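Vertical Storage in Small Kitchens
Speaker notes, Fri 14 February, afternoon session

Slide 1. Title
Wait for the doors to close. Say hello, say the handout is on the side table and has all the measurements, so people can stop writing.

Slide 2. The problem
Most kitchens in the Aoun building were drawn for one cook. They have one drawer stack next to the stove, and the top drawer takes flatware. Ladles, turners and whisks go in the second drawer, where they jam. Ask who has had to shake a drawer to get it open. Pause for hands.
Main point: long tools store badly flat. They want to hang or stand.

Slide 3. Options
Wall rail. Cheapest per tool, but needs drilling, and many leases do not allow it.
Crock. Fine for wooden spoons. Heavy ladles tip a light one over.
Freestanding stand. Small footprint, no drilling, moves with you.

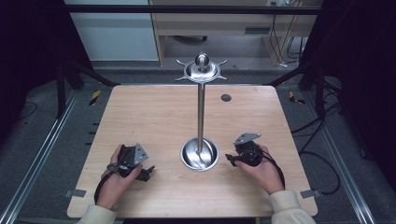

Slide 3: Stand with a round polished base and a thin center pole.

Talk about height. Measure from the counter to the bottom of the wall cabinet before buying anything. People measure the counter and forget the cabinet. If the stand only fits by pulling it forward, it takes up the prep space and ends up in a closet by August.
Load it evenly. Heaviest tools go on opposite sides.

Slide 4. What it stands on
Stone and tile: put a thin felt pad under the base.
Laminate: watch the seams near the sink.
Softwood: marks easily. Lift, don't slide. Wipe up drips under the base the same day.
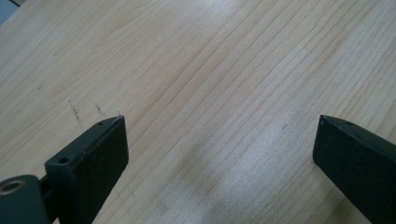
Slide 4: Light wood surface, grain close up.

If someone asks about oil or varnish, say either one works and move on. Last time that question ate the whole second half.

Slide 5. The Orkero survey
1,146 households answered. Only read the first line of the table out loud. The rest is in the handout.
What matters for us: the tools people use daily were kept farther from the stove than the ones they use once a month. Give the Cumer kitchen as the case. Everything good was behind the rice.
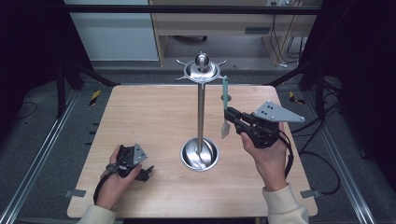

Notes by Līga Lepik, with changes from Santosh Pant

Slide 6. Sorting before you buy
Take every tool out and put it on the table. Keep one of each kind near the stove. A second ladle can live in a box on a high shelf. Whatever is left over after two weeks in the box goes.
Tools with no hole or loop in the handle will not hang. Set them aside now, because they decide whether you need a crock as well.
Skip the Wiroder story if we are past the half hour.

Slide 7. Questions
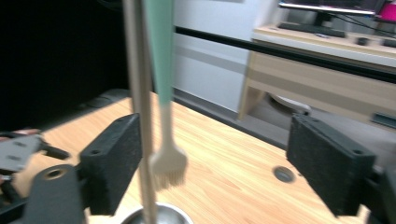

Rima Chidiac wrote after the first run of this talk that she would not hang anything next to a gas burner, stand or rail, because the grease gets on every handle and you end up washing clean tools. She keeps hers on the far side of the sink and walks the two steps.

Read her comment out if the questions are slow to start. Agree with the grease part. An arm's length from the burner is enough in most kitchens, and more if you fry a lot.
Collect the spare handouts on the way out.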